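The Long Way Around to a Robot That Can Tidy Up
I spent an afternoon with the Namum project and came home looking at my own hands differently

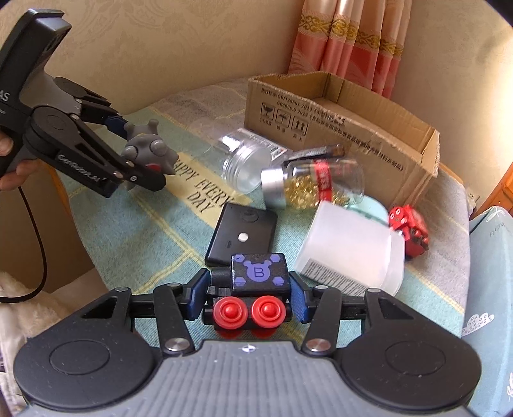
Small toys in the grip of two hand-held grippers, with a cardboard box behind.

By the time I sat down at the table I had already dropped a rubber duck, a sock and a roll of tape. The duck was the worst. I squeezed too hard, it shot out sideways, and the person running the session just smiled and said everybody does that on the first day. Then she handed me the grippers again.

I'd come to see Namum, a research project that wants to know how much a robot can learn from people who have never been near a robot. You hold a gripper in each hand, you do ordinary stuff around the house, and the recordings become lessons. I knew all that from the paper. What I did not know was how odd it feels to pick up a toy when your fingers have been swapped for two padded tips that open and close like a beak.

You get used to it, though! Within an hour I had stopped thinking about the linkage and started thinking about the toy. The team calls this "forgetting the tool," and they throw away most of what a new person records before it happens. My first hour, in other words, is gone. I took that better than I expected to.

The question Namum set out to answer is pretty plain. Most demonstrations for this kind of learning get collected on tidy tables, with one object, maybe two, and lots of empty space. They're clean, they're quick, and the robots trained on them do well on tidy tables. Put the same robot in front of a real one, with bottles and packages and jars lying on their sides, and it gets into trouble fast. So is it better to collect a lot of neat examples, or fewer messy ones?

The group collected both. The neat set came to 1,127 demonstrations. The messy set came to 660, all of them done on tables that people had been told to leave exactly as they were. Patterned tablecloths stayed on. Open boxes stayed put. The job was the same in both sets: pick up a small item, move it clear of its neighbors, put it where it belongs.

Then they trained two versions of the same policy (that's the bit of software that decides where the arms go next), one on each set, and ran both on a two-armed robot they named Avram. Each version got 40 attempts on tables it had never met. The neat version finished 7 of them. I asked to see that number twice, because the neat set was nearly double the size.

The messy version finished more than half. It still knocked things over, and it had a bad habit of going for a shiny cap when it was supposed to be going for something next to it. But it kept going after a mistake, and the neat version mostly didn't. I watched the neat one miss a little wheeled toy, close its fingers on air, carry the air carefully over to the bin and let it go. I felt bad for it, if I'm being truthful.

Why the difference? The team has a favorite explanation and I think they're right, but they were careful to call it a guess. When people work on a crowded table they do a lot of tiny things they never mention. They come in at an angle. They nudge a bottle with the side of a finger. They hold one toy out of the way with the left hand while the right hand sorts out the other. None of that shows up when the table is bare, so the robot never finds out it's allowed.

The two-handed part turned out to matter a lot. I'd assumed the second gripper was there for big things, like lifting a box. In the messy recordings it was busy nearly all the time, parking something, steadying something, just hovering. When the group hid one hand's recordings from the training and tried again, the messy version lost much of its lead.

Toys were a smart choice for this, by the way. A hard little block with wheels gives you two flat sides to press on, but if you set it down crooked it may roll off. A rubbery, spiky creature is forgiving until you catch it by a horn, and then it twists. I did both, many times, and the spiky ones were my favorites. You can feel them give through the handle, just barely.

There are some holes here, and the team was open about them. Every table was in one town, Plama, so the homes have a certain sameness. Clear plastic is still a mess for the cameras, and a see-through jar on its side beat both versions more often than any toy did. And all the recordings come from adults with steady hands who had time for a training session. A second group, in Jundano, starts collecting in November with a much wider mix of people, and I'd like to see whether the results hold up.

I also asked the thing everybody asks, which is when one of these will be cleaning up after my kids. I got a long pause. Avram takes several minutes to clear what my seven-year-old can scatter in the time it takes me to find my glasses – and it needs a person standing by with a hand on the stop button.

Still, I keep thinking about that first dropped duck. Before I left they let me have one more go, on a table just as crowded as the first. I got the block, I got the spiky guy, I bumped a bottle and caught it with the back of the left gripper without planning to. The woman running the session wrote something down. That one, she told me, they were going to keep.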